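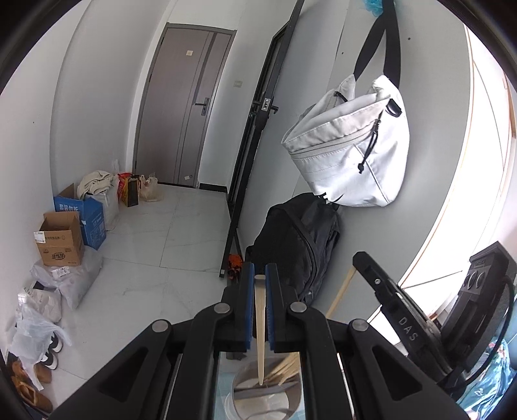 Chopsticks in the clear round container

How do you keep wooden chopsticks from getting fuzzy and smelling musty?
Posted by Amber Dawber, 2022-05-24

I bought a big bundle of plain wooden chopsticks in March because we'd started doing noodle bowls at home (my kids are obsessed, it's noodles or nothing right now!). They were lovely for maybe a month. Now the tips feel fuzzy on the lip and a few of them smell like an old basement, even right after washing. I wash them with everything else in the sink and stand them up in a container on the counter. We have a dishwasher but I've been scared to use it. Is there some oil I should be putting on them, or do I just toss them and start over? I saw something called Clendis wood wax at the store but it was pricey and the label didn't say a word about food, so I put it back.

Cyril Lambert
You were right to stay out of the dishwasher, and right to put the wax back if it doesn't say food safe. The musty smell is almost always from putting them away damp. Wash them quickly in warm soapy water, don't let them soak, then lay them flat on a towel overnight before they go in any kind of cup. A cup with no holes is the worst for this – the water runs down and sits at the bottom, and the ends stay wet for days.

For the fuzz, take a bit of very fine sandpaper and give each tip a light rub going with the grain. Rinse, dry, then wipe on food-grade mineral oil and leave it for 8 hours before you wipe off the extra. I do mine every 2 months or so, whenever they start to look chalky. Anything that still smells after a good dry, or has dark spots, I'd throw out. They're cheap.
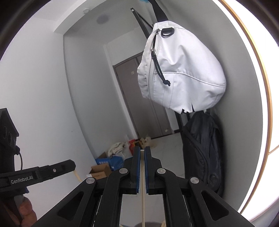 noodlemom_sugden: Agree on the mineral oil, but please don't use olive oil like I did! It went sticky and then rancid and the whole lot had to go in the trash. I switched to lacquered ones after that and haven't oiled a thing in two years. They're a bit slippery with rice noodles, fair warning, so I kept a few plain pairs for those. Vinegar and water took the smell out of a couple of my old ones, and did nothing for the rest.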